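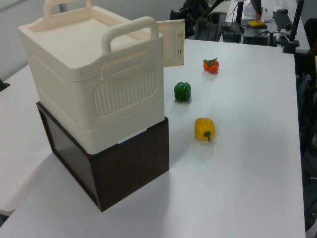 Larasati Lau wrote in to say that her arm had started dropping toy vegetables short of the container, always by the same amount, and that recalibrating the gripper did nothing. She had put in two new finger pads before asking. Her last line was "It ran fine in July, and I haven't touched the code."

A miss that repeats by the same distance is nearly always a shifted reference. Leave the gripper alone and work through the steps below. Allow 40 minutes.

Before you start

Press the emergency stop and wait for the status light to go out. Keep your hands away from the arm until then. On the Tronside controller, a pause from the software leaves the motors powered, and the arm can move again when the program resumes.

Step 1. Read the log

Open the fault log and look for code 191, "position deviation." If it shows up at the same waypoint every time, the arm is hitting something there. Clear that problem first. If there are no faults, the arm is going where it was told and the target is wrong.

Step 2. Check the clamps

Try to twist each clamp by hand. A clamp that turns at all is too loose. Tighten it, then check the next one. Anything bolted to a clamp has to be measured again after this, even if it looks the same.

Step 3. Check the container

Push gently on the side of the container. If it slides on whatever it is standing on, fix it down with removable mounting putty. Open the door all the way and make sure the planned path clears its outer edge by at least 12 mm.

Step 4. Teach the drop point again

Release the stop, set the speed to 10 percent, and jog the arm to the opening. Save the new point under a new name so you can go back to the old one.

Step 5. Test

Run one item at low speed with a hand on the stop button. Then run each of the others. Go back to full speed only after every item has landed inside.

Larasati's trouble was in step 2. She found a clamp with a quarter turn of play and has had no short drops after retightening it and saving a new drop point.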